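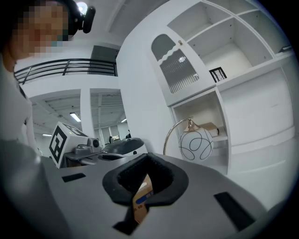
Gripper in hand, headset on.

How to bag and board a run of comics, fast

Did 200 issues of Kiltinar last month, so this is the order that works for me. Got a long weekend run to store? Go.

You need: 200 bags, 200 boards, one short box per 100 books or so it closes without a fight. Buy the bags in the right size. Current, Silver, Golden -- they are not the same width. Measure one book first.

1. Wash hands. Dry them properly.
2. Board into bag, shiny side facing out toward the book. Do a stack of these before you touch a comic.
3. Slide the comic in spine first, front cover away from the board. Slow at the corners, thats where the damage happens.
4. Press the air out with a flat palm. Fold flap, tape it to the bag. Never tape near the opening when a book is half out.
5. File upright, snug but not jammed.

Igor Tomaszewski's Padilla minis are a bit over size, so go up one bag. Same for the Drilon annuals.

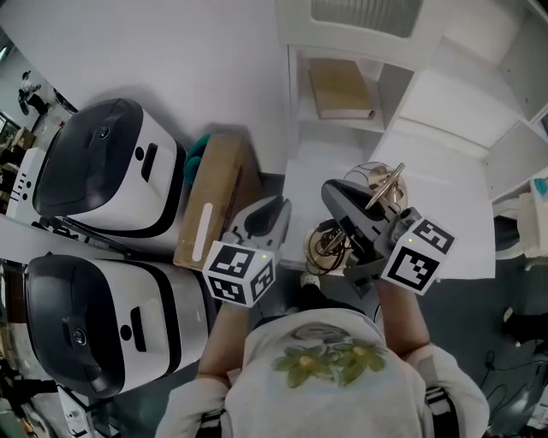

Do I need to replace the bags later on?
Plain polypropylene ones hold up for years, but swap any that go wavy or yellow. Check in February or whenever you do your big sort.

Keep boxes off the floor. Closet shelf is fine, attic isnt -- too hot in summer. Label the short end with title and first and last issue number. Key issues get mylar and a thicker board, 4 of mine did.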